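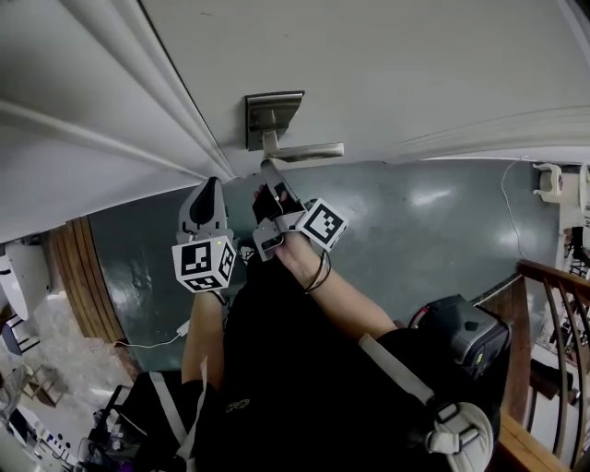 Setting up your Gomen door sensor

I've fitted two of these at my place now, so I'll save you the swearing!

1. Pop the battery in and wait for the green light. Mine took 11 seconds.

2. Wipe the door and the jamb with metho, then let both dry.

3. Stick the big half on the jamb and the little half on the door, arrows facing each other. Press hard (harder than you reckon).

4. Open the app, tap Add, and give the door a name you'll recognise.

Note: if you've got the older Stirley hub, update it first or step 4 just spins forever.

Caution: keep the magnet away from pacemakers, and don't let the kids or the dog get hold of the button battery.

5. Open and close the door a couple of times and check the app keeps up.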